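Magazine > Outdoors > Weather

3 min read

I've been keeping a rain gauge in the yard for 2 years now, and I've become the sort of person who gets up in the dark to check it. It's a plain plastic tube from Brollow, and I love it more than my car. Last March it caught so much water during one Saturday storm that I ran out twice to empty it (in slippers, which were never the same again).

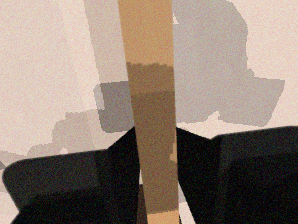 What got me hooked was how local rain is. My sister lives across the valley in Tessier, 3 miles off, and we text each other our totals over coffee. Some mornings she's drenched and I've got a few drops and a moth. The forecast said a 70 percent chance of showers for both of us!

I used to think that meant it would rain over 70 percent of the county. It's the chance that any one spot gets measurable rain, and a trace doesn't count. I grumble at the forecasters a lot less these days.

We use cookies to improve your reading experience. Accept / Manage settings

Wind is my next project — the hill above Ernska gets gusts that take the lids off trash cans, and I'd love to put a number on them.

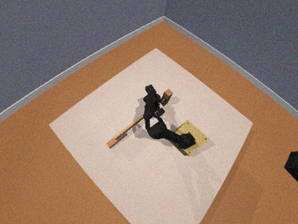

Mélanie Lapointe wrote back that I should leave the wind alone until I've moved my gauge away from the garage, as the roof was probably robbing me of rain every time it blew from the west. She's right, and I've already dug the new hole.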